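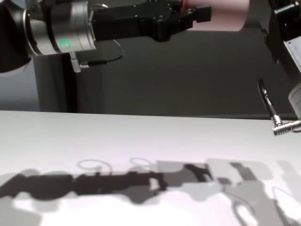
Why is a plastic tumbler nearly always wider at the rim than at the base?

It lets one cup sit inside another, and it lets the cup come cleanly out of the mould it was made in. A wide mouth is also easier to drink from, to fill and to wash.

4. The cup on the table

4.1 Why we kept to one plain cup

When we began planning the Cliltitach kitchen study we had a much longer list of things we wanted to ask people about. It had teapots on it, and lidded jars, and the heavy glass measuring jug that seems to live in every cupboard in Hemton whether or not anyone in the house bakes. Over the first winter the list got shorter and shorter, as such lists do, and by the time we were ready to knock on doors it had come down to the plain plastic tumbler: no handle, no lid, no spout, and a colour you can find from the other side of the room.

There is a good deal to be said for starting with something so ordinary. Everybody we spoke to owned one. Most people could not tell us where theirs had come from, and more than a few went off to the cupboard in the middle of the conversation and came back with a stack they had forgotten about, usually in four different colours and with a child's toothbrush in the top one. A teapot has a story attached to it and people want to tell you the story (we enjoyed those stories very much, and they are being kept for another paper). A tumbler mostly just gets used, and what we were after was the using.

The earlier sections have dealt with how the households were found and how the diaries were kept. In this one we turn to the cup itself, how it is made, how it stands, and where on a table people tend to leave it. We have tried to keep the language plain, partly out of courtesy to the households, several of whom asked to read the paper and have now been sent it in draft.

4.2 Shape

A tumbler has a base, a wall and a rim, and almost everything that matters in daily use comes from how those three are proportioned. A narrow base saves room in the cupboard and on the draining rack, but it makes the cup easier to knock over, particularly when it is full, as the weight of the drink then sits high up where the cup is widest. A broad base is steadier and takes up more of the tray. The makers of cheap tumblers settled on a gentle compromise long ago, and when you line up cups from a dozen kitchens the slope of the wall varies a good deal less than you might expect from looking at the shop shelf.

The wall is thin, and its thinness is something people notice with their hands before they notice it with their eyes. Our diarists wrote again and again that an empty tumbler "weighs nothing", and they meant it both as praise and as a grumble. It is praise when the cup is handed to a small child or packed in a picnic bag. It becomes a grumble on the back step, where a bit of a breeze will carry an empty one off into the neighbour's hydrangeas. A thin wall also gives a little when it is squeezed, and a person who squeezes a full cup learns quickly to hold it more lightly, or lower down.

We asked each household to show us how they would pick up an empty tumbler and then a full one. The empty one was very often taken from above, with fingertips inside the rim and the thumb outside, which everyone agreed was bad manners and went on doing. The full one was taken round the side, a little above the middle, and carried with the elbow tucked in. Older people in the study were more inclined to use both hands for the full cup, and so were children, and the people in between tended to be carrying something else in the other hand.

4.3 Colour

Pink came up so often that we have given it a heading of its own. We had supplied each home with 2 Balar tumblers for the length of the diary period, one pink and one clear, and asked that both be kept on the same shelf. The idea was that the diarist should reach for whichever came to hand and write down which it was.

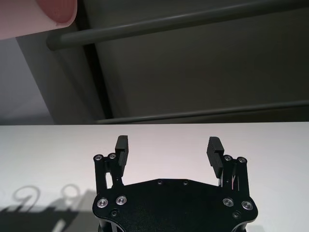 One reader of our first draft wrote in the margin that the pink cup would surely end up belonging to somebody, in a way the clear one never would, and that we ought to say so before we said anything else about it. In her own house, she added, the yellow cup had been her brother's for so long that visitors were steered away from it, and he had moved out years before.

She was quite right, and we have moved the point forward accordingly. In the majority of homes the pink tumbler had an owner by the end of the first fortnight. Sometimes it was the youngest child, sometimes a grandparent who wanted to be sure of getting the same cup back through the afternoon, and in one memorable case it was the dog, whose bowl had cracked. The clear tumbler went on being everybody's. It was also mislaid more often, and it turned up on windowsills, on the edge of the bath and, at the end of one summer holiday, in the footwell of the car.

We would not want to make too much of the pink as such. Any strong, cheerful colour might have done the same work, and a household with six pink tumblers would presumably have sorted them out by some other means, such as a scratch on the side or a sticker on the bottom. What the diaries do show is that a cup that looks different from its neighbours is remembered. People could tell us where they had last seen the pink one, and when they were wrong they were wrong by a room, whereas with the clear one they often had no idea at all.

There was some disagreement over the name of the colour, which caused more merriment in our coding meetings than it probably deserved. Diarists wrote salmon, coral, rose, "musk stick" and "the colour of the old bathroom". We coded all of these as pink and left it at that. The same cup can look quite a different shade from one side of a kitchen to the other, and the inside of a tumbler will often look deeper in colour than the outside, so a person looking down into it and a person looking across at it may honestly use different words.

4.4 Where the cup is put down

The longest part of the diary asked for a small sketch each time a cup was set down on the kitchen table. We expected people to tire of it, and they did, but between them they gave us 1,000 usable sketches before the enthusiasm ran out, and we are very grateful for every one, including those done in eyeliner. Of these, nearly 900 had the cup upright. The remainder were mostly cups turned over to drain, with a small number lying on their sides, and the ones on their sides were almost all drawn by children, who seem to have been reporting an accident or enjoying one.

We sorted the upright cups by how close they stood to the edge of the table. A full cup was generally put well in from the edge, at a comfortable reach, and on the side of the hand that had carried it. An empty cup drifted. It was pushed back to make room for a plate or a newspaper, and by evening it had often travelled to the middle, where it stayed until somebody cleared the table. Several diarists had never noticed this until they looked back over their own sketches, and one household has since started keeping a tray in the centre, having worked out that the cups were going to end up there anyway.

Bare tables and busy ones gave rather different results. Where there was nothing else on the table, the cup went almost anywhere, and the sketches from those homes are scattered very widely. Where there was a fruit bowl, a stack of mail or a vase, the cup was set down next to it, close enough to touch in a surprising number of cases, as if the table had a shelf running across it that only the family could see. This seems to us the most useful thing in the section and we come back to it when we talk about trays and placemats.

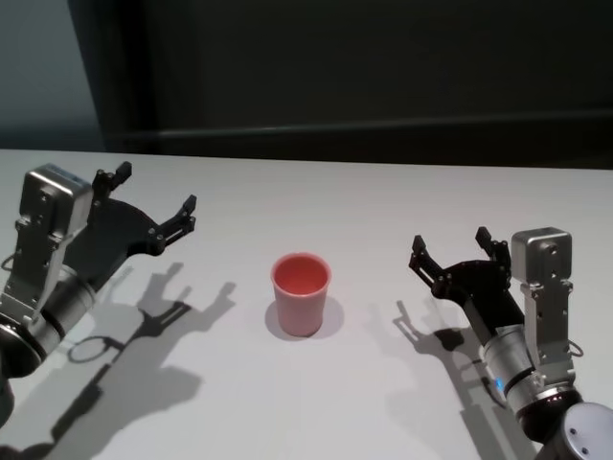 Corinne Abboud
Lead author, Ledesma Household Objects Group

Figure 2. A pink plastic tumbler upright near the centre of a white table, with nothing else on the tabletop.

The arrangement in Figure 2 is the one we have been calling the bare-table case: a single cup, mouth up, with clear table around it. On a pale, plain surface such as this a tumbler is very easy to find, and its shadow helps too, spreading out to one side and marking the spot where the base meets the table. Those of our diarists who had white or cream tables reported fewer knocked cups than those with dark or patterned ones, although the homes with white tables were also, on the whole, the homes without toddlers, and we have not been able to separate the one from the other.

Seen from above, as a standing adult would see it, the wide rim takes up most of the view and the base is easily overlooked. We think this has something to do with how often people misjudge the edge of a table when they put a tapered cup down. The rim may be well inside the edge while the eye is still guessing at where the bottom will land, and the usual response is to lower the cup gently until it touches, then slide it in a little. Sliding was mentioned in the diaries far more often than we had thought to ask about. It is quieter than lifting and setting down again, and a few people said they did it late at night for that reason.

Clear tumblers were slid more than pink ones. We don't have a firm explanation, and the difference is small enough that it may come from the particular homes involved. It may also be that a person who can see the level of the drink through the wall feels safer about pushing the cup along.

4.5 Wiping, stacking and putting away

Two further habits deserve a mention before we move on to trays. The first is that people wipe a table around a cup far more often than they lift the cup to wipe beneath it, and so the ring it leaves can outlast several cleanings. The second concerns stacking. Tumblers that nest tightly are a blessing in a small cupboard and a nuisance when they stick, and every household had its own remedy, from running warm water over the outer cup to giving the pair a firm twist. The Balar tumblers stuck less than people's own, though they were newer and there were only the pair of them in each home, and we would expect that to change with time and washing up.

The sketches from the draining rack were fewer and less tidy, and are treated together with those from the tray homes in Section 5.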